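Residency Diary, Retby House
Entry for 11/08/2025

The reading room opened at the usual hour and the morning was given to the Tremblay correspondence. The bequest comprises 596 letters, of which 24 remain unread. Dr. Sumaiya Uddin has asked that the order in which the letters arrived be preserved until the register is complete, and that order has been kept, although several bundles are plainly out of sequence.

The letters read today concern the ferry office at Drumel. Their author served there as a clerk and wrote home to a sister in Imus on the first of most months. He reports fares, weather, the price of lamp oil, and the conduct of passengers, in that order, with very little variation. A dispute over a crate of hens occupies 2 full sheets and is not resolved in any letter seen so far. His spelling of the ferry master's name changes three times. All three forms have been entered in the register, with a cross-reference to the first.

Mr. Gebhard Widmer called before lunch to discuss the binding. He recommends that the fragile bundles be placed in folders now and that a decision on permanent covers be deferred until September. The undersigned agreed. The question of cost was raised and left open. He also examined the damp mark on the north wall, which has not spread past the picture rail, and advised that the shelves there be kept clear for the present.

The afternoon went to the index of places. It stands at 40 headings and will require division, as the entry for Drumel alone runs over a page.

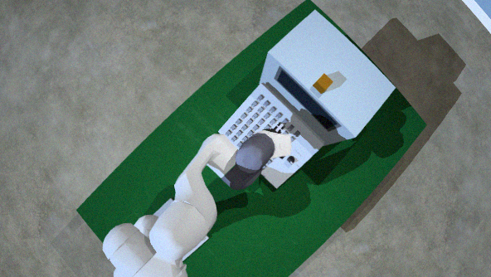 The chapter on office work has proved the most difficult to plan. The clerk wrote every receipt by hand, and the later letters suggest that he resented the arrival of a typewriter, to which he refers only as "the apparatus." A reader today may find that resentment hard to share. Even an old desktop terminal, with its keyboard deck set low before a long dark screen, now belongs to a past that younger visitors must have explained to them. A short note on the successive tools of the clerk's trade will be drafted for the opening of the chapter.

The register was closed at five and the bundles were returned to the cabinet. Letters still to be read tomorrow include the one marked "private," which Dr. Uddin wishes to open herself.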